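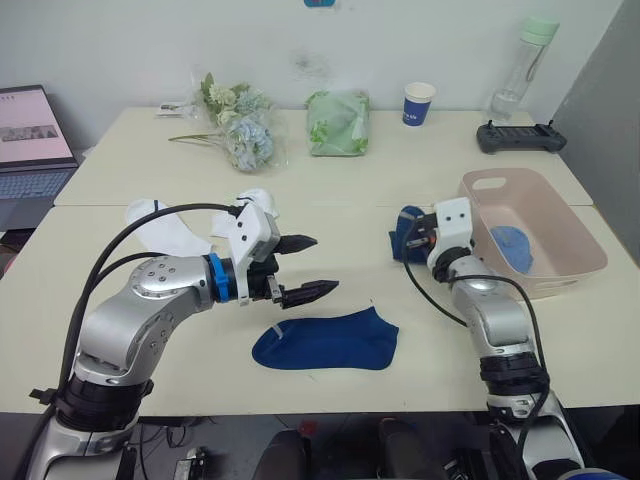 The navy ones, the white ones, and the pink basket at the edge of the table

The Sock Table

It's gallery time again, and this one is all socks! I know, I know. But I've been meaning to do a sock page ever since August, when I moved house to Ulthorpe and found that one of my moving boxes had 33 single socks in it and hardly anything else. I wrote a long, grumpy post back then and a lot of you wrote to me with your own sock troubles, so consider this the follow-up.

A quick word on how I like to do things. Socks go flat on a table, all of them, before anything gets matched. I used to do mine on the bed and it was hopeless, because a bedspread has folds and pattern and a navy sock will slide down into a crease and stay there until bedtime. A pale table is so much better. Dark socks jump right out at you, and the light ones are at least big enough to spot. Then I go by color first (dark, light, white) and only look at the fussy stuff, like stripes and toes and tags, once I've got the piles going.

And yes, I leave the flowers out while I'm at it. Fake hydrangeas don't mind waiting at the back, and I like something pretty to look at when I'm matching white ankle socks for 20 minutes. A bottle of water back there is a good idea too.

Now for the navy pile, which is where most people come unstuck. Two navy socks can look like twins from across the room and be complete strangers up close. One has ribs, the other is smooth. One leans a little green, the other leans purple. I used to pair them up anyway and then find out in the daylight at the bus stop — never again.

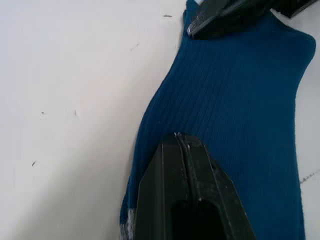
Dark blue with fine ribbing, and a little patch of gray and white pattern low down

Ribbing is the first thing I check, and you can feel it with your thumb even when the light is bad. After that I look for any bit of contrast, a band or a heel or a toe in another color. Those are a gift. If a sock has one, its partner has to have one too, and you can throw out half the candidates right away. I have a set of Ditent ankle socks with the tiniest colored toe seam, and I have never once mixed them up.

Tags help as well, if you haven't snipped them all off like I did for years. I'd like to apologize to every pair of socks I owned before the move.

White socks are another story. They've got no stripe, no color to go by, and after enough washes they're all slightly different shades of tired. What works for me is length. I hold a sock by both ends and give it a gentle stretch, then do the same with the next one.

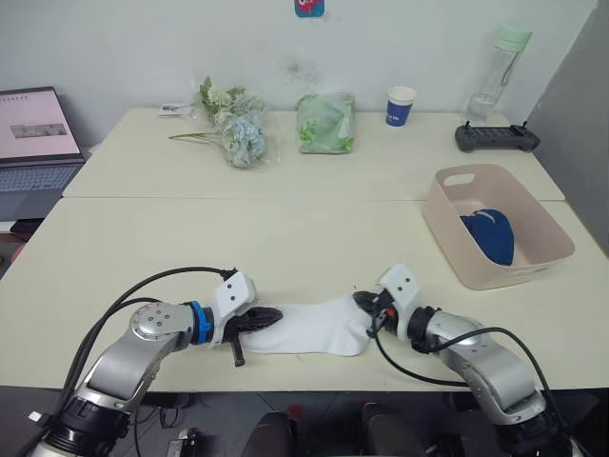

Don't go mad and haul on it, just enough to get the bunching out so you can see how long it really is. If two whites stretch out to the same length and the tops are about the same width, I call them a pair and move on with my life. I did try the trick where you sew a colored thread inside the cuff. I got through four socks, lost the needle in the sofa, and that was the end of it.

My other confession is that I bought a fancy drawer organizer from Rillari, the kind with all the little square cells, and I only use it for the pairs I like best. Everything else goes in a basket. A plain plastic one with handle holes does the job beautifully and you can carry it from room to room.

Last up, the light blues. I have a real soft spot for light blue socks! They're easy to find in a pile, they go with jeans, and the fuzzy kind is lovely on a cold floor. They do look a bit sad next to navy when they come out rumpled, so I smooth mine out from the cuff down to the toe before I pair them. And keep an eye out for stripes on the dark ones while you're there.

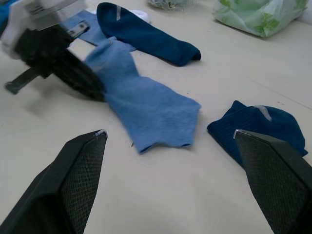
Light blue and navy together. The pale gray stripe shows up on both of the navy ones

I've had 1,833 visits to the old moving-box post, which is bananas for a page about socks, so thank you. If you have a good system for the orphans (I still have a bag of them, and I am not ready to turn them into dusters) please write and tell me. The next gallery will be tea towels, from the big linen shelf at the Teixeira guest house, and there are 300 of those, so give me a little while.

Print this page | E-mail this page

Last updated: 12 Jan 2022

Contact | Copyright, all rights reserved | Back to top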